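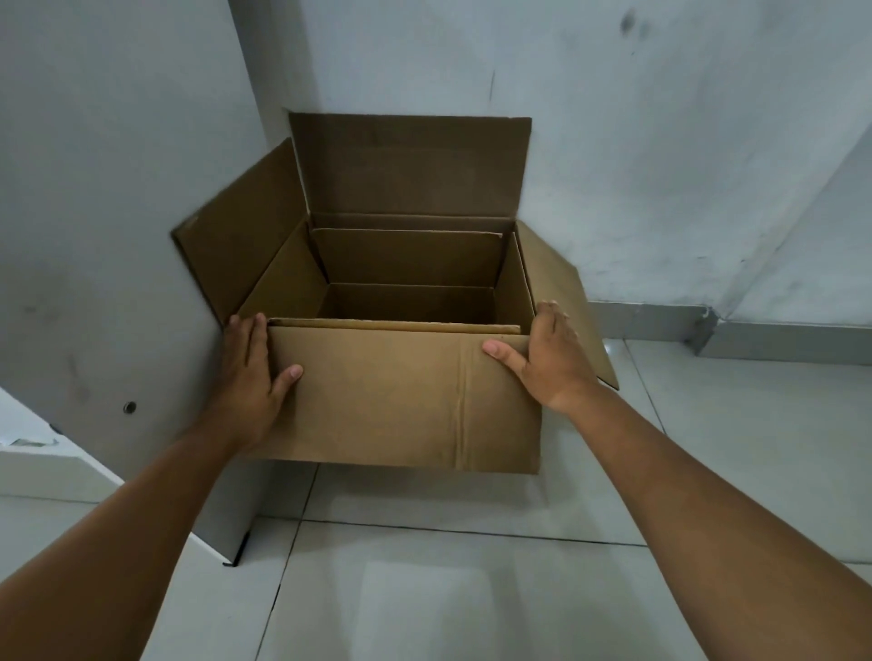

23 Jun 2023

Glaze notes mostly, plus a moan about handles.

Opened the kiln first thing, before the kettle had even boiled, which I always tell everyone else not to do. It was down to 39 degrees so no harm done! Top shelf lovely. Middle shelf lovely. Bottom shelf, well, see further down.

The Lei glaze is finally behaving. For anyone who hasn't been following this saga, Lei is the pale green one we've been trying to get since October, the one that kept coming out either like dishwater or like toothpaste. The last batch was the old recipe with a bit less chalk and a bit more china clay, sieved twice, and left to stand overnight before dipping. I think the standing matters more than the chalk, if I'm being fair to the chalk. The bucket felt completely different in the morning, sort of creamy, and it didn't race down the side of the tile when I pulled it out.

Colour: green where it pools, nearly grey over the rims, a bit of speckle from the Maltness clay coming through. On the white clay there's no speckle and it looks a bit like a bathroom, so let's keep it for the Maltness pots only. I know some of you like the bathroom look. We can argue over tea.

Thickness is still touchy. The tile I held under for a slow count of seven has crawled at one corner and you can see bare clay. A count of four was perfect. Two was thin and brown. I've scratched the count on the back of each tile this time, so nobody has to take my word for it, and they're on the hook by the sink. Please don't tidy them into the drawer. They have been tidied into the drawer before.

Now the bottom shelf. Three of the tall mugs have cracked where the top of the handle joins, all in the same place, a thin line along the upper side like a smile. It isn't a glaze fault, the glaze has run into the crack, so it was there before they went in. My guess is that the handles were wetter than the bodies when they went on. I pulled the handles after lunch and the mugs had been sitting out since breakfast with only a bit of thin plastic over them, on a warm day, with the door open. Silly. I even remember thinking the rims looked pale.

So next time: pull the handles first, let them stiffen while I turn the feet, and then everything gets joined at the same stage. Score both sides properly (not the lazy three scratches I do when I'm in a hurry), slip made from the same clay, press, wiggle, and under proper plastic for the night. I'd like to try a dab of vinegar in the slip on half of them and plain water on the other half, just to settle it. Vinegar people swear by it. I have never seen a blind bit of difference, but I've never done it side by side either.
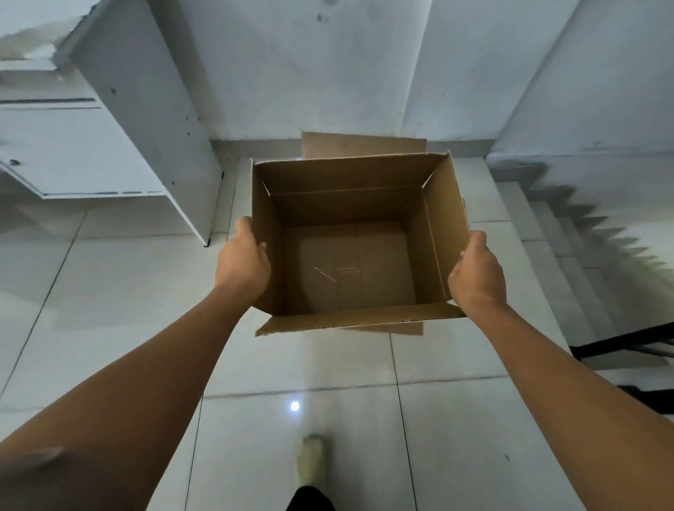
Cardboard box, open and empty.

Bistix. I used it to stick a cracked plaster mould back together, the small oval dish one. It went on grey and stringy and it smells like a swimming pool, but the join is tight and I've pressed two dishes out of it with only a faint line showing, which sponges off. The instructions say leave it overnight. I gave it eight hours and then got impatient. It does not like being wet for long, the line had gone a bit tacky at one end by the second dish, so I'd call it a stopgap until one of us casts a new mould. I've written BISTIX on the side of the mould in pencil so it doesn't get soaked by accident.

While I was at it I had a go at the feet of the espresso cups. They were scratching the shelf at home and, I'm told, one person's new table. Wet-and-dry paper on a flat bit of glass, plenty of water, working up through the grades and finishing on the 3000. That last one is overkill, I'm sure, but oh, it feels nice, like a pebble. I did stop at a coarser grade on a couple of them and I can't tell the difference when they're actually standing on wood, only when I'm stroking them like a lunatic. Coarser is fine for shop work. Always do it wet and rinse the sludge into the settling bucket, never the sink.

Porkdale market next. I want a table that doesn't look like a jumble sale this time. Fewer kinds of pot, more of each one. Green bowls together at the front, mugs behind on the plank, and the odd dishes in a crate underneath for people who like rummaging (they're my favourites, they always buy two).

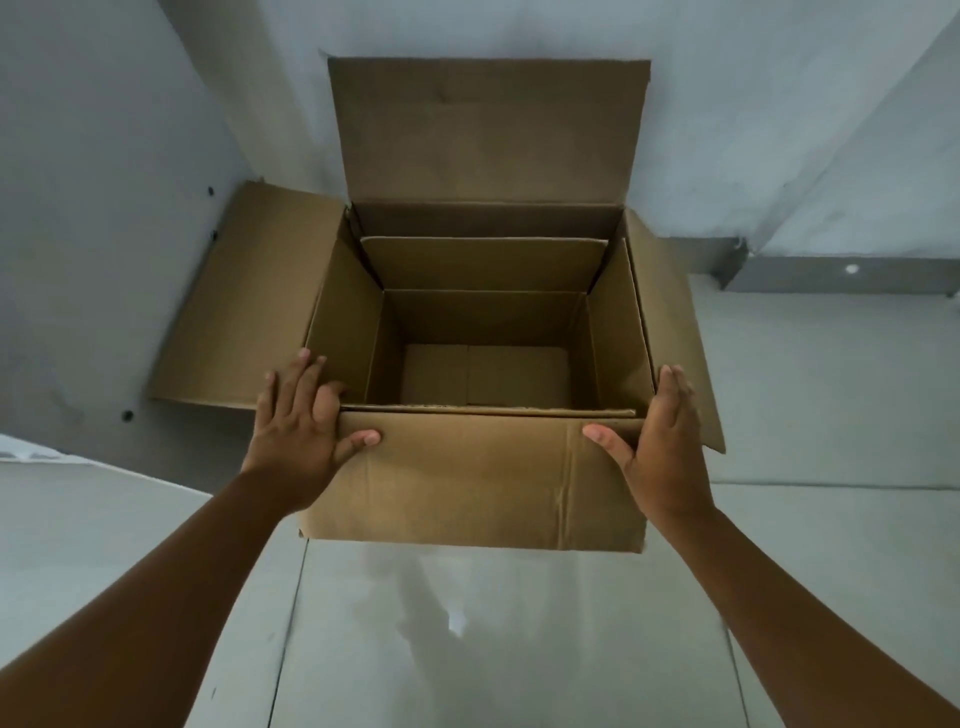 Prices the same as the spring, I think, apart from the tall mugs, which take twice as long as the short ones and which I have been practically giving away. If the handles keep cracking they'll have to go up again to pay for the dead ones. The cracked three can be pen pots. One has already got my brushes in it.

Firing, for the record: slow up to the point where you stop smelling anything, bungs in, then full on, short soak at the top, and then switched off and left alone. The bottom was a touch cooler than the top as usual, the cone down there had only bent to two o'clock when the top one was touching its toes. Lei doesn't seem to mind. The black does mind and came out more of a conker colour at the bottom, quite handsome on the little jug but not what the label says.

To do before the next one: new kiln wash on the two lowest shelves, there's a big flake missing at the left. Mix a full bucket of Lei and write the date on the lid. Order more Maltness, we're down to the bag that got left open and it'll need a good soak before it's any use. Find out who has the good sieve.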